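Snack bag night moves to Thursday at the Were community room

Feb 7, 2019
By Siv Eide

If you came by the Were community room last month hoping to grab a treat bag for your kid's class and found the door locked, I owe you some good news. The packing night is back, it's on Thursdays now, and I went along this week to see how the new setup is going. I came home with candy on the brain and a wrapper in my coat pocket, so I'd call it a good evening.
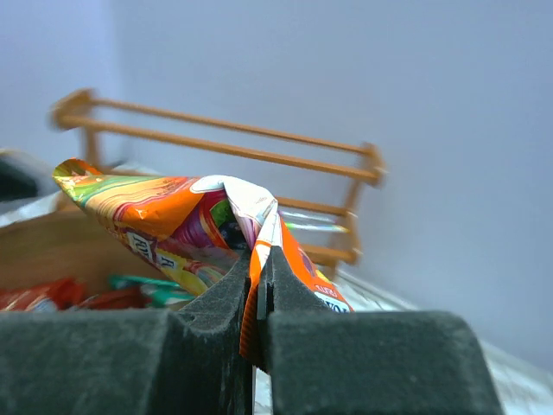 3 min read

Fruit candy was the big talking point. Kanini Magesa, our organizer, wanted something bright this year after last winter's very sensible oat bars (my son still brings those up), and the purple and orange packets won everybody over. I'm told the berry ones go first. I like them too, but don't ask me how many I had.

The bags go to seven schools on the Plarville side of town, plus the after-school club on Cekham Street. Last February the group sent out 1,121 of them over the whole month. This year Kanini is planning on smaller batches, 257 for the first delivery, and then she'll see how the shelves look before ordering more.

The big change is the bags themselves. Plastic is out, paper with handles is in. Said Salem had his doubts about that – he drives the deliveries and has carried enough groceries in the rain to have opinions – but he's agreed to give paper a try through the end of the month. They fold flat, they're easy for little hands, and families can use them again for library books.

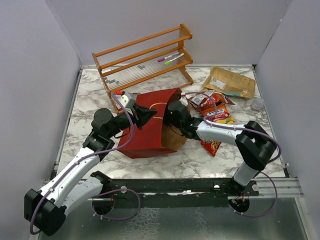 How to get a bag or lend a hand

Packing starts at 6:30 every Thursday this month, and you can come for as long or as short as you like. I stayed for an hour and a half and meant to stay for 20 minutes. Wrapped snacks only, please, and check the dates before you bring them in! Anything with nuts goes in the separate box by the door so it doesn't get mixed up with the rest.

Teachers who want bags for a class should leave a note for Musyoka Mwaipopo at the front desk by Monday noon, with the number of kids and any allergies. Pickup is from the side entrance on Friday mornings, and you'll have 15 minutes of free parking out front – they do check.

Kanini is also looking for ribbon, any color, any length. I've got a drawer full and I'm bringing it next week.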